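Borside table top: solid or not?
Forum: Tables and Desks

grainhound62
Picked up a Borside table in June and the seller swore it was solid wood. I'm not buying it. The lines sweep up to the right in big curves and then bunch up dark across the middle. Would one board really do that? Keys left in for scale.
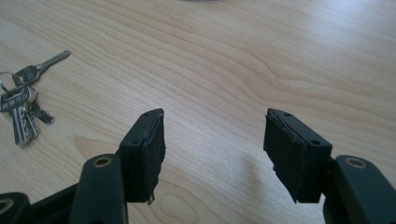

Borside top, keys at left

pesa_owner
Looks like plenty of real wood to me. Ovals and wavy bands are normal, depending on how the log was cut. What makes you so sure it's fake?

grainhound62
I paid $129 for it and Ljungberg wants $726 for theirs. That's what makes me suspicious.

mudroom5
Price proves nothing. I've seen cheap solid tops and expensive veneer. Look at the edge. If the lines on top don't carry over into the end, you have your answer.

pesa_owner
Or he could just enjoy his table.

grainhound62
I'd enjoy it more if the listing was straight with me. Second shot, with the light on the middle. There are a few swirls like knots at upper right, and I don't trust those either.

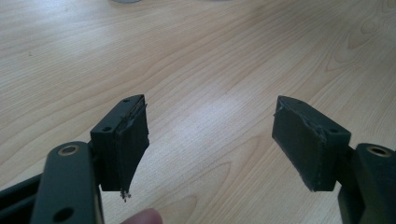

Re: Borside table top: solid or not?

mudroom5
Still can't tell from the top, and neither can anyone else on this board. The shine only says there's a finish on it. Get a picture of the underside.

flornalstead_fan
Disagree, I'd call it veneer already. My Flornalstead desk has swirls like that and it's veneer all the way.

mudroom5
One desk isn't evidence.

grainhound62
Fine, I'll flip it this weekend and post the edge too.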